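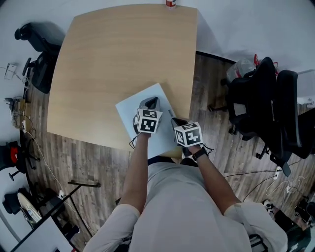 Re: [kidlit-swap] Picture books with a grandparent in them, not sad

30 March 2025

Sorry for the slow answer, been meaning to get to this and the digest keeps sliding down the inbox. Typing fast before pickup.

Jailson Sampaio wrote:

> Hi all, second try, I think my first one bounced.
>
> I do the read-aloud for the kindergarten and first grade group at
> Dotthorpe branch and I'm putting together a short run on grandparents.
> Everything I pull off our shelf, the grandfather is dead by page 20.
> Some of those are lovely books but I can't do four weeks of it. A boy
> asked me last time if this one dies too, before I had the cover open.
>
> What I'd like:
> - grandparent alive at the end
> - grandparent does something besides bake
> - short enough for wiggly kids, so under ten minutes out loud
> - family from somewhere, food and words and all, but where that isn't
> the whole lesson
>
> Older and out of print is OK, we get interlibrary loan. I already have
> The Ferry Coat and didn't care for it. Does anyone know if the Andrade
> books are any good? There's a pile of them in the catalog and I can't
> tell one from the next.
>
> Thanks,
> Jailson

OK so. Andrade first because I own nearly all of them, garage sale, long story.

They are uneven. The early ones are the good ones. Get "Nine Buckets for Vovó" if your system has it. Grandmother and girl haul water up to a roof garden during a dry summer, neighbors keep borrowing from the buckets on the way up, and by the top there's about a cupful left. That's it, that's the plot. My group shouts the number on every landing. She's alive, she's bossy, she swears a little in Portuguese (very mild, but check with whoever you check with). Seven minutes if you don't stop. You will stop.

"The Radio Uncle" is also fine but it's an uncle. Some libraries shelve it with the grandparent books anyway, no idea why.

Skip the later ones, the ones with the shiny covers. Different illustrator and you can feel it. Everybody has the same round face and the text got turned into rhyme somewhere along the way, and the rhyme is bad. "Grandpa's hat / and that was that." I read one cold to a room once and could hear myself getting slower and slower. Also a moral on the last page in italics in case you missed it.

Not Andrade:

"Barow Street, Upstairs." Grandfather lives on the third floor and lowers things to the kids in a basket. Bread, a clock, then his cat, who is not happy. Pictures are all tall skinny pages so hold it up high or the kids on the left get nothing. The drawings are ink with one color, a kind of rusty orange, and I thought mine would be bored by that and they were not. They hunt for the orange. Longish text on 2 of the spreads, I just skip a paragraph and no one has ever complained. The December chapter-ish part at the back about the street party you can leave off altogether, it reads like it came from some other book.

"My Grandmother Fixes Outboards." Exactly what it says. Might be my favorite on this list. She has a shed by the river and people bring her motors and she's rude to them. The girl holds the flashlight wrong. Really good on what it's like to be a kid helping a grownup who is concentrating, the art gets that completely, lots of elbows and the backs of heads. There's a page of just tools that they'll want to go back to, so leave time. It's from Celto, the small press, they did it in a stapled paperback and the staples give out. Ours is held together with book tape. If you get a loan copy be gentle with it.

"Sour Soup." Grandfather cooks, so maybe it fails your baking rule, but he's terrible at it and the kid has to eat it in front of him. Funny. The face on the spoon page gets a laugh every single time. Family is Polish or Lithuanian, I forget, the names are never explained and I like that it doesn't stop to explain. There's a glossary but it's at the back where it belongs.

One I'm not sure about: "Letters to Number 2166." Pen pal thing with a great-grandmother across the ocean, the number is her apartment block or her mailbox, I never worked out which. Beautiful book, real flaps and envelopes you open. But it's a lap book. I tried it with a group and only the front row could see the letters, and then everyone wanted to pull one out and we lost a flap. If you only have 3 or 4 kids, yes. Otherwise put it on the table after for them to look at. Also she is very old and the ending is a little foggy, like she's going to sleep?? Kids read it as a nap. A couple of parents did not.

I agree with you about The Ferry Coat by the way. I know people on here love it and I'll get mail. The paintings are gorgeous, the water especially, but I've never had a kid ask for it twice. Grownups ask for it. It's a book for people who already miss somebody.

On the dead-by-page-20 thing, I'd maybe keep one in, at the end, and tell them up front. Mine do OK if they know. What they hate is getting ambushed. But you know your kids, so ignore me.

Other stuff:

- for the time limit, read it out loud at home first, standing up. I'm always slower sitting down
- whoever had my copy of "Sour Soup" from the fall swap, could I get that back please, it has my name inside the cover and a teh big tea ring on the title page
- does anybody know if Nine Buckets was ever done in an edition with both languages? I keep hearing it was and have never seen one. Would pay postage and then some

Jailson if you end up doing a sheet for the families would you post it to the list? I'd steal it.

Gotta run, more later if I think of any. There was one with a goat and a grandpa and a bus and I can't remember the title for teh life of me. Green cover. Goat gets a ticket. If that rings a bell for anyone please say.

M.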